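Oona Mustonen
Thread on the handheld grippers I've been building at the shared workshop. Several people asked for details after my last post, so I'm putting it all in one place.

2/ The idea is simple. You hold one gripper in each hand and do a task yourself. The recording gets used later to train an arm to do the same task. The arm is a separate project and it's still in boxes.

3/ I started in May with one gripper. The first body took 30 hours to print and the jaw bound up every time I squeezed hard. Lenni Lindqvist looked at it and told me the slot was too tight. He was right. I opened it up with a file and changed the model afterward.

4/ The second version has a bigger grip section. My hand cramped on the old one. Vilja Rantala has smaller hands than I do and she can work this one too.

5/ Tracking is done with printed square markers on a cube on top of each gripper. Matte paper only. I used glossy the first time and the overhead lights wiped the pattern out at certain angles.

6/ By the evening both were far enough along to hold as a pair, so I took a chair over by the lockers and tried them.
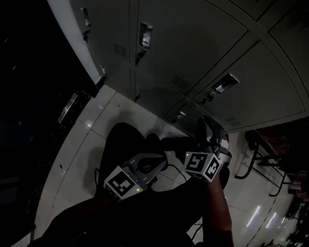
Both grippers in hand, markers on, green lights lit.

7/ Cables are my main complaint. They want to hang in your lap or loop between your hands. I'm going to try running them up the sleeves with a couple of Velcro ties. If that doesn't work I'll look at batteries, but that means more weight.

8/ Weight matters more than I expected. After twenty minutes my wrists know about it. The cube mount is solid plastic right now and could be hollow.

9/ Software is a small program I call Pondska. It reads the marker positions and the jaw opening and writes them to one file. I set a limit of 2000 samples per file because the older laptop choked on anything longer.

10/ Someone asked about Stivent, the other program I mentioned. I dropped it. It lost the markers whenever I turned my wrists in, and I got tired of restarting it.

11/ Next job is calibration. Right now the left jaw reads slightly open when it's fully closed. Latifa Benmoussa has a set of gauge blocks she's lending me.

12/ Print files go up once I've fixed the cube mount. Please don't print the old jaw from my first post. The slot is wrong in that one.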